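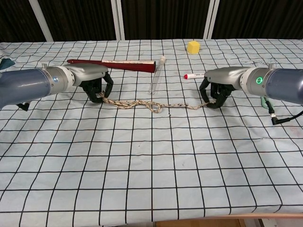
Figure 1. Two robot arms holding a braided rope above a grid-patterned tablecloth.

Sabbath Rest in Exodus and Deuteronomy: A Comparison of Sermon Usage
Intan Lumbantobing, Haziq Khoo, Azlan Latuheru
Submitted April 13, 2021

1. Purpose
The fourth commandment is given twice. Exodus 20:11 grounds the day of rest in creation. Deuteronomy 5:15 grounds it in the release from Egypt. This project measured how often each ground is used in preaching and whether the two are used together.

2. Material
The source was the Edton sermon archive, which holds 976 typed sermons. A word search for "Sabbath" and "day of rest" returned 274. Of these, 80 were drawn at random and read in full. Sermons that named the commandment in a list and did not discuss it were kept in the sample and coded "none."

3. Method
Each sermon was coded as creation, release, both, or none. Two readers worked separately. A quotation of the verse was not required; a clear paraphrase was enough. The readers disagreed on five sermons, all of them on the line between "creation" and "both." Nabila Nasution read these and her code was final.

4. Results
Creation was the most common code. Release was seldom used alone and appeared mostly in sermons on servants, wages, or the treatment of strangers. Sermons coded "both" usually cited Exodus first and turned to Deuteronomy near the close. Hebrews 4 was often cited with creation and was not coded separately.

5. Limits
The archive comes from one group of congregations. Most sermons are undated, so change over time could not be tested. The search terms miss sermons that speak only of "the seventh day." Khairul Hidayat began a second search with that phrase in November, and its results are not included.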